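Search tickets, guides, forum Search

Ticket: Labels drift down the page when printing from Trulura
Status: Open, awaiting customer > Solved
Product: Trulura label designer, desktop
Opened: October 2, 2025

Hi folks! I've read the alignment guide twice and I'm still stuck, so I'm going to dump everything in here and hope somebody spots it.

I run a little seed business out of Ledcombe and I print all my own packet labels. Rutitau sheets, 18 to a sheet, same ones I've bought for years. The first row comes out perfect. The second row is a hair low, the third is a bit lower, and by the bottom of the page the variety name is sitting across the cut and half the sowing instructions are on the next label down. It was totally fine in August! Then I updated Trulura, and I also got a new printer (a Doolan, the plain black and white one), and I did both in the same week like a genius, so I can't tell you which one did it.

What I've tried so far:

- Turned the printer off and on, obviously.
- Reloaded the Rutitau template from the template list. Same drift.
- Nudged the top margin up. All that does is make the top row wrong and the middle okay.
- Ran the head alignment thing on the Doolan, which printed a very handsome page of stripes and fixed nothing.
- Swapped to a fresh pack of labels in case the old pack was cut funny. Nope.

I've wasted 56 sheets on this, and they aren't cheap! I have 3,340 labels to get through before the fall garlic and wildflower orders go out, and I normally send them in batches of up to 400. Anything bigger and Trulura sulks. 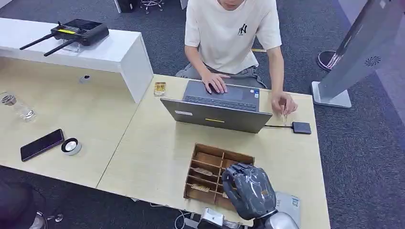

Laptop open on the desk, right hand down at the touchpad.

Update, same day, after lunch. Thanks for the quick reply! You asked me to print the test grid on plain paper and measure between the first line and the last one, and to send the template settings too. Settings are: page size Letter, margins as they came, vertical pitch as it came, scaling blank. I didn't even know there was a scaling box. It's under Advanced, and then under another Advanced, which I think is a bit mean of you.

I printed the grid three times. Every copy came out the same amount too long from top to bottom, and side to side was dead on. I'd been eyeballing it against the label sheets this whole time and I would never have caught that, because it's tiny per row and it only adds up when you get down the page. Should have measured on day one. I always tell other people to measure! 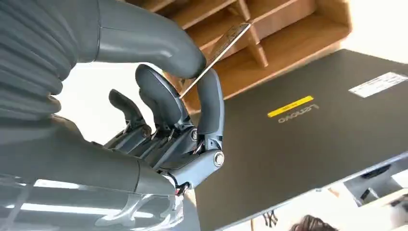 Metal ruler, fine marks and small numbers along one edge.

Okay, next round. You said a stretch in one direction usually comes from the printer driver and suggested I export the page as a PDF and print it from something other than Trulura. Did that. Still long! So the label program is off the hook, sorry for the grumpy subject line I put on this originally (somebody there changed it, thank you).

Then I went digging in the Doolan preferences. There's a tab called Media, and the paper type was set to Card. I must have picked that when I was setting it up, thinking labels are thick so card sounds right. Changed it to Labels, printed the grid again, and the length matched. Changed it back to Card just to be nosy and it went long again. Back to Labels, good again. So that's it, I'm convinced.

Printed one real sheet, the purple kale, and every row sits where it should. Then I did a short batch and the last sheet looked the same as the first. I'm so happy I could frame it.

Two things for your list, if you keep one:

1. The alignment guide has a whole section on margins and not a word about paper type. A line near the top would have saved me most of a box of labels.
2. When I put my top margin back to normal, the preview didn't refresh until I closed the file and opened it again. Might be just me. I'm on the current version.

Please leave this open until tomorrow evening in case it goes weird in the big run, and then you can close it. Also, do you know if the paper type gets reset when the printer driver updates? I've stuck a note on the lid for now.

Was this ticket helpful to you? Contact support | Terms | © 2025 Trulura Help Desk | Back to top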